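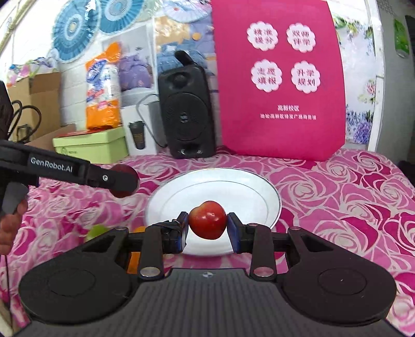 Figura 2. Fruta roja de tamaño pequeño y plato blanco redondo.

3. La fruta de postre en los hogares de Trerkthorpe

3.1. Definición de la unidad de registro

En los diarios de alimentación la fruta plantea un problema que no aparece con el pan ni con la leche. Los participantes la anotan unas veces por piezas, otras por raciones y otras por el recipiente en que se sirve («un plato de fruta», «un cuenco»). Las tres formas conviven a menudo en el mismo diario y hasta en el mismo día. Para este trabajo se adoptó la pieza entera como unidad de registro siempre que la fruta llegara a la mesa sin cortar, con independencia de su tamaño. Una fruta pequeña (figura 2) cuenta por tanto lo mismo que una naranja grande. El peso se trata por separado en el apartado 3.4.

La fruta cortada en la cocina se registró como ración. Las uvas, las cerezas y otras frutas de grano también se anotaron por raciones, aunque se sirvieran enteras. Las compotas, los zumos y la fruta en conserva quedaron fuera del análisis.

3.2. Muestra y procedimiento

Participaron 200 hogares del municipio de Trerkthorpe, repartidos entre el casco antiguo y el barrio de Alladel. Los dos sectores se distinguen sobre todo por la forma de compra. En el casco antiguo predomina el mercado de Husar, abierto por las mañanas, donde la fruta se vende suelta. En Alladel la mayoría de las familias compra en el supermercado de Promgate, con mayor presencia de bolsas y bandejas cerradas.

Cada hogar llevó un diario durante 11 días consecutivos del mes de febrero. Se eligió este mes por dos motivos: no coincide con vacaciones escolares en el municipio y la oferta local de fruta es entonces estable, con predominio de cítricos, peras y manzanas. El diario lo rellenaba un adulto al terminar la comida y la cena. Se pedía anotar qué fruta se había ofrecido, en qué forma, quién la había tomado y qué se había hecho con la sobrante. No se dieron indicaciones sobre cantidades recomendadas, para no influir en las respuestas.

Veinte hogares recibieron además una báscula de cocina y pesaron la fruta antes y después de la comida principal. Los pesos se utilizaron solo para comprobar las anotaciones y no entran en las comparaciones entre sectores.

Utilizamos cookies propias y de terceros para mejorar su experiencia de lectura. Si continúa navegando, consideramos que acepta su uso. Aceptar | Configurar

3.3. Resultados

Los diarios recogen 821 piezas enteras que se sirvieron y no se terminaron. De ellas se conoce el destino declarado en casi todos los casos; las anotaciones en blanco se concentran en los últimos días del periodo, como suele ocurrir en los registros domésticos prolongados.

El destino más frecuente fue la vuelta al frutero o a la nevera cuando la pieza estaba intacta. Las piezas empezadas siguieron otro camino: en los hogares con niños pequeños las terminaba con frecuencia un adulto, y en los hogares sin niños acababan en la basura con mayor facilidad. La reutilización en batidos, macedonias o bizcochos aparece mencionada en muchos diarios, pero casi siempre para fruta que llevaba varios días en casa y pocas veces para la que acababa de retirarse de la mesa.

El tamaño de la pieza resultó relevante. Las manzanas descritas por los participantes como pequeñas se dejaron a medias con menos frecuencia que las grandes, y la diferencia se mantuvo en los dos sectores. Varios participantes anotaron por iniciativa propia que preferían comprar fruta menuda para los hijos – en particular para los menores de seis años – y reservaban la grande para partirla entre dos.

Entre el casco antiguo y Alladel se esperaba una diferencia mayor de la encontrada. La compra en bandeja se ha asociado a un desperdicio superior, ya que obliga a llevarse más piezas de las necesarias. En nuestros datos esa asociación es débil. Una explicación posible es que las familias de Alladel compran con menos frecuencia y planifican mejor el consumo de la semana, pero el diario no incluía preguntas sobre planificación y la cuestión queda abierta.

3.4. Pieza, ración y peso

La elección de la pieza como unidad tiene costes. Dos hogares con el mismo número de piezas sin terminar pueden haber desechado cantidades muy distintas en gramos. En la submuestra con báscula, las anotaciones por piezas ordenaron los hogares casi igual que el peso, con dos excepciones, ambas debidas a un consumo elevado de mandarinas. Para estudios centrados en cítricos pequeños convendría recurrir directamente al peso.

La ración presenta dificultades mayores. El mismo participante llamaba ración a media pera un día y a una pera entera al siguiente. Los intentos de corregir estas anotaciones mediante llamada telefónica dieron poco resultado, pues pasados dos o tres días los participantes no recordaban el detalle. Por este motivo las raciones se presentan solo de forma descriptiva en el anexo.

3.5. Limitaciones

El periodo de registro cubre un solo mes de invierno. En verano cambian las especies, la maduración es más rápida y es probable que aumente la parte de fruta desechada antes de llegar a servirse, que este diseño no recoge. Tampoco se registró la fruta consumida entre horas ni la que se lleva al trabajo o al colegio. Por último, los hogares que aceptaron participar declaraban un consumo habitual de fruta en casa, de modo que los resultados no deben extenderse a familias que la toman de forma ocasional.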